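4. 소개 의뢰의 빈도와 고객 유지: 결과 및 논의

4.1 표본과 측정

분석 대상은 재무설계 자문사 Begum과 Golarell의 개인 고객 가운데 설문에 끝까지 응답한 1,017명이다. 두 회사 모두 상담이 끝날 무렵 고객에게 지인 소개를 부탁하는 관행이 있으나, 그 열의에는 차이가 있다. Begum의 상담 지침은 소개 요청을 연 1회로 제한한다. Golarell의 지침에는 상한이 없고, 대신 "자연스럽게"라는 부사가 여러 번 등장한다. 부사의 효과는 본 연구의 측정 범위를 벗어난다.

종속변수는 2월 기준 계약 유지 여부와 자발적 추천 경험이다. 자발적 추천은 자문역의 요청이 없는 상태에서 고객이 먼저 제삼자에게 회사를 언급한 경우로 정의하였다. 예비조사에서 상당수 응답자가 "부탁을 받았지만 내 마음이 동해서 했다"고 답하는 바람에 이 정의는 세 차례 수정되었다. 최종본에서는 상담일로부터 12주가 지난 뒤의 언급만 인정하였다. 그쯤이면 체면의 효력이 다했으리라는 가정인데, 연구진 내부에서도 낙관적이라는 지적이 있었다.

상담 기록은 고객관리 소프트웨어 Skillau에서 추출하였다. 이 소프트웨어는 소개 요청을 '관계 심화 활동'으로 분류하며, 생일 축하 문자도 같은 항목에 넣는다. 두 활동을 분리하는 작업에 분석 기간의 적지 않은 부분이 소요되었다.

4.2 요청 빈도와 유지율

요청을 연 1회 이하로 받은 집단과 그보다 자주 받은 집단을 비교하면, 후자의 계약 유지율이 낮았다. 자산 규모와 가입 기간을 통제해도 방향은 바뀌지 않았다. 흥미로운 것은 자문역의 자기 평가이다. 요청을 가장 많이 한 자문역일수록 고객과의 관계를 '매우 친밀함'으로 기록하는 경향이 있었고, 그 고객들은 같은 관계를 대체로 '보통'으로 기록하였다. 친밀함은 한쪽에서만 관측되는 현상일 수도 있는 모양이다.

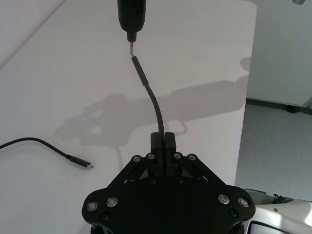

그림 3. 검은색 그리퍼의 두 손가락이 흰 탁자 위의 가는 검은색 케이블을 집고 있다.

요청 횟수만 놓고 보면 일을 잘못 짚은 것이라고 Kirine은 서면 의견에서 반박하였다. 고객이 떠나는 까닭은 부탁을 받아서가 아니라 부탁 말고는 연락이 없어서이며, 수수료 변경 안내보다 소개 요청이 먼저 도착하는 회사라면 횟수를 줄인들 별 소용이 없다는 것이다. 이 의견은 본 연구의 가설에 불리하지만 자료와는 잘 맞는다. 실제로 요청 외 접촉이 한 번이라도 기록된 고객만 따로 분석하면 요청 빈도의 계수는 절반 아래로 줄어들고 통계적 유의성도 잃는다. 이에 따라 요청 외 접촉을 조절변수로 추가하였고, 원래의 가설은 부록으로 옮겼다.

4.3 자발적 추천

자발적 추천 문항에 유효하게 답한 고객은 841명이다. 추천 경험이 있는 응답자에게 이유를 자유롭게 적게 한 결과, 수익률을 언급한 답은 드물었다. 자주 나온 것은 "전화를 받는다", "물어본 것에 답한다", "서류를 두 번 내라고 하지 않는다"와 같은 내용이었다. 두 회사가 홍보 책자에서 차별화 전략으로 내세우는 항목과 겹치는 것은 하나도 없었다. 책자는 상당히 두껍다.

한편 소개 사례로 상품권을 받은 고객은 이후의 자발적 추천이 오히려 적었다. 보상을 받은 고객이 다음 추천에서도 보상을 기대했을 가능성이 있으나, 애초에 보상이 필요할 만큼 추천 의향이 낮은 고객에게 상품권이 집중되었을 가능성도 배제할 수 없다. Golarell의 지급 기준은 문서로 남아 있지 않아 두 설명을 구별하지 못하였다. 담당 부서에 문의한 결과, 지급은 자연스럽게 이루어졌다는 회신을 받았다.

4.4 한계

표본은 두 회사에 한정되며, 설문 시점에 이미 계약을 해지한 고객의 응답률은 유지 고객보다 낮았다. 떠난 사람에게 왜 떠났는지 묻는 우편물 역시 그들에게는 또 하나의 요청이었을 것이다. 후속 조사에서는 해지 고객을 전화로 접촉하되, 통화 말미에 다른 응답자를 소개해 달라고 부탁하는 절차는 삭제하기로 하였다.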